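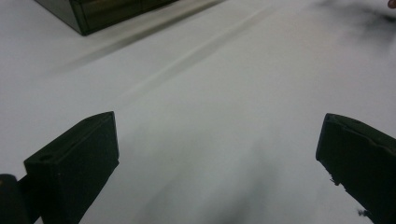 Litton, August

Munudby sorts and packs small parts: rubber rings, washers, clips, the bits that fall out of a bag and under the stove. Yulan Lu and Xuelian Song started the company with one table and a strong doubt that the world needed another storage system. The doubt is still here. We sell boxes anyway, though fewer than we could.

Most of what is written about getting organized strikes us as wishful. A label doesn't put anything away. A drawer with 40 compartments mostly gives you 40 places to look. When a supplier tells us a new box will "change how people work," we ask for 3 of them and use them for a month before we say anything back.

Our own method is plain enough to be a little embarrassing. Clear a white surface, set down one box with a lid, and put small things in it. White, so a ring the size of a coin shows up. A see-through or tinted box, so you have some idea what's inside before you open it.
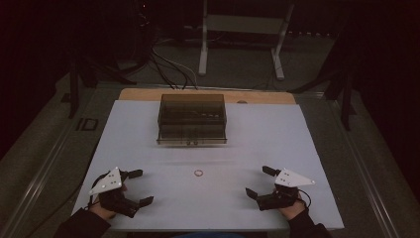

We keep 2361 kinds of part on the list and would like that number to go down. Meng, the line of lidded boxes we carry, comes in six sizes, and we think two of them are pointless. Ask and we'll tell you which. We dropped the Ikberg trays after a year — they stacked beautifully and held almost nothing.

Orders run to roughly 4000 a year, mostly from repair shops and from people who fix their own faucets. Yulan handles the parts and Xuelian the boxes, and they disagree about latches. Xuelian wants one on every lid. Yulan has yet to be convinced that a latch does much for a box that never leaves the shelf.

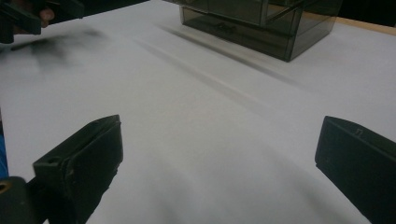 White tabletop, seen from low down. Litton.

We don't do home visits or give talks on clutter. If you want to know whether a box will suit what you've got, write to us with the size of the smallest piece.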